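Student project report: A worktop for a small shared kitchen
Module project, Virari course in interior materials

3. Choice of surface

Our brief was to choose a worktop for a kitchen used by 36 students. We looked at what Hulemine and Kaczorowski could supply and settled on a dark grey stone pattern. Plain white was cheaper, but the students we asked said they wanted something that would not show every crumb and tea ring.

A dark top can make a small room feel closed in, so we paired it with pale grey walls. The light mottling and the fine tan and white veins help as well – they break up the dark areas.

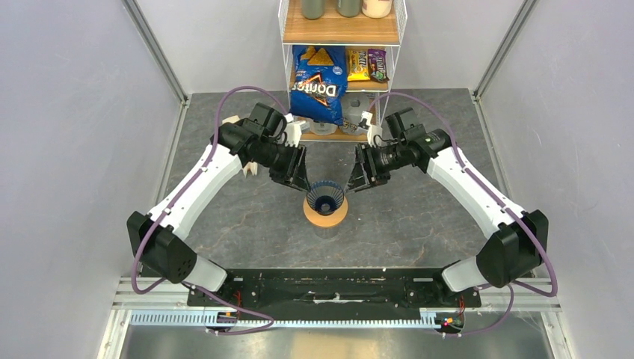
We also had to think about what would stand on the worktop from day to day. Small coloured items such as a blue cup are easy to find against dark grey. Black ones are harder to pick out, and we noted this for the kettle and the knife block.

4. Cost

The quote came to 1371 euros including fitting, with 6 weeks for delivery. Lundeo offered a lower price but could not deliver before April. We kept the first quote and left the sink where it was.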